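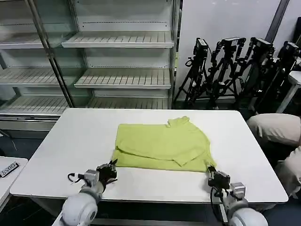 3 min read

I'd been meaning to talk to Themis Politis for ages, mostly because I walk past his shop twice a day and have never once managed to walk past it with my purse shut. Cuno is the second-hand clothes shop halfway down the hill in Kascombe, next to the key cutter, and it has been there since 2014. I went in one morning in May before he'd opened up, and we talked in the back with the kettle on and the radio going quietly.

I asked him first how he got into it, expecting a story about a stylish grandmother or something. He laughed at me.

"I needed a job and the rent was cheap," he said. "I'd worked for Margaritis, the wholesaler, for 8 years, driving the van mainly. New clothes, all in plastic. I knew what things cost to buy in and it put me off a bit, if I'm being fair. Then the unit came up and I thought, well, I know how to move clothes from one place to another."

The first winter was awful. He had too many coats and no heating (he wore several of the coats), and he hadn't worked out what people wanted. He'd filled the front rail with what he calls special things: beaded jackets, a velvet cape, a pair of leather trousers that he still has.

"People came in, said how lovely, tried on the cape, and went out again. What they wanted was a decent jumper. Or a T-shirt with some life left in it. I was a bit insulted at first! Then I bought more jumpers."

T-shirts are now the thing he sells most of, and I got a surprisingly long talk about them, which I loved. He has firm views. He won't take anything that has gone thin at the shoulders, and he turns every one inside out before he makes an offer. He looks at the side seams first, and if they've crept round to the front he hands it straight back. Colour matters less than I would have guessed. Black sells slowly, he says, as everybody has some at home already, and the odd shades go quickest.

"Mustard, lime, that sort of old swimming pool blue. You can't find them in the big shops when you want them. Somebody comes in wanting a grey one and goes home with orange."

I confessed that I had done exactly this, and that the orange one was in my bag.

We got on to washing, and I should warn you that if you like your tumble dryer you may not enjoy what comes next. Themis thinks most clothes are killed at home. He washes nearly everything cool, with half the powder it says on the box, and dries it on racks upstairs, where the window is open all year round. For musty things he uses a soap called Cistidov, which his aunt used to send him and which he now orders in himself. It smells like a church, and I mean that nicely.

"Hot water is for sheets," he said. "And dryers, no. Look at the fluff in the filter. Where do you think it came from? It's your shirt. You're throwing your shirt in the bin a little bit every week."

Does he ever get sick of it? Three times, he said, he has come close to packing it in. Once was a flood from the flat above. Once was his knee. The third he didn't want to go into, so I drank my tea. What kept him there each time was partly stubbornness and partly the swap evening, which I hadn't heard of and am now annoyed to have missed for so long. You bring what you're tired of, you hang it up yourself, and you take what you fancy. He keeps a tally for his own amusement, and at the last one 230 things changed hands. One was the velvet cape.

"I put it on the rail myself," he said. "All those years it was in my way. A girl took it for a school play, I think she was going to be a wizard. I missed it the next day. Isn't that stupid?"

I said it wasn't stupid at all, and asked what he'd hung in its place. He pointed at the leather trousers.

By then there was a woman knocking on the glass with two carrier bags, so he went to let her in, and I hung about longer than I needed to. He is very good with people who are selling. He doesn't sniff or sigh over anything, he makes two piles on the counter and explains the second pile as he goes. She had brought a man's suit in with the rest. He asked if she was sure about that one, and when she took a while to answer he folded it up and gave it back to her.

"Bring it another time," he told her. "It'll still be a suit."

Cuno opens at ten in the morning. The swap evenings are listed on a card in the window, and you'll need to bring your own hangers.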